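Susholm Furniture Reuse Scheme
Progress report to the Swai Fund, second period
Prepared by Anwara Gazi, Sep 6, 2026

You asked for a shorter report this time and for fewer claims. I have tried to do both.

What we said we would do

The bid promised that the scheme would collect unwanted household furniture across Susholm, mend what needed mending, and pass it to people moving into unfurnished homes. It also promised that this would cut the amount of furniture going to the Stetar tip. I did not write that second promise and I would not have written it. We had no figure for what went to the tip before we began, and we still don't.

What has happened

We took in 1,136 items between April and the end of last month. Of those, 339 have gone out to households. The rest are in the Stetar Road unit, waiting for repair, or have been broken up for parts. I know the first number is the one people like to quote. Please don't use it alone in your newsletter, as happened last time. A wardrobe that sits in a unit for five months has not helped anyone, and we are paying rent on the floor under it.

Chests of drawers and dressers are what people ask for most, and we are always short of them. Sofas are what people give us. Many arrive without a fire label, and we can't pass those on, so we end up paying to get rid of them. The collection crew now asks about labels on the phone before booking a visit. Refusals have gone up and so have complaints.
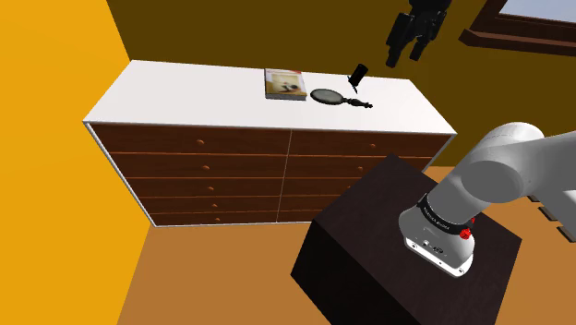
The Ulluvis booking system went live late. It was sold to us as a way of matching what households need with what we hold, and at present it does the booking part fairly well and the matching part badly. It treats a single bed and a bunk bed as the same thing. Staff keep a paper list beside it and trust the paper list. The supplier says the next update will fix this. They said so about the last update too, and I would rather wait and see before we renew.

Repairs

We planned for 20 repair sessions and held all of them. Attendance was good at the start and thin by the end. Three people who came to learn are now confident enough to work alone on runners, hinges and loose joints. The bid talked about "routes into employment". One of the three has a job, but she applied for it before she joined us, and I don't think we can take the credit.

Money

Spending is within budget, mainly through a vacancy we couldn't fill. The driver's post has been advertised twice. The underspend should not be read as good management. Van hire has cost more than planned and will go on doing so until we have a driver of our own.

What we would like to change

First, I would like to drop the tip target. If the Fund wants to keep it, somebody will have to pay for weighing, and I doubt the answer would be worth the cost.

Second, we would like to stop taking sofas altogether until the new year and use the space for storage furniture and tables.

Third, we want to ring households three months after delivery and ask whether they still have the item and whether it is any use to them. The satisfaction form handed over at the door tells us very little. Almost everyone ticks the top box while the crew is standing there.

I will need a decision on the sofas before the unit's lease comes up. The other two can wait for our next meeting. Receipts and the full stock list have gone to your office separately.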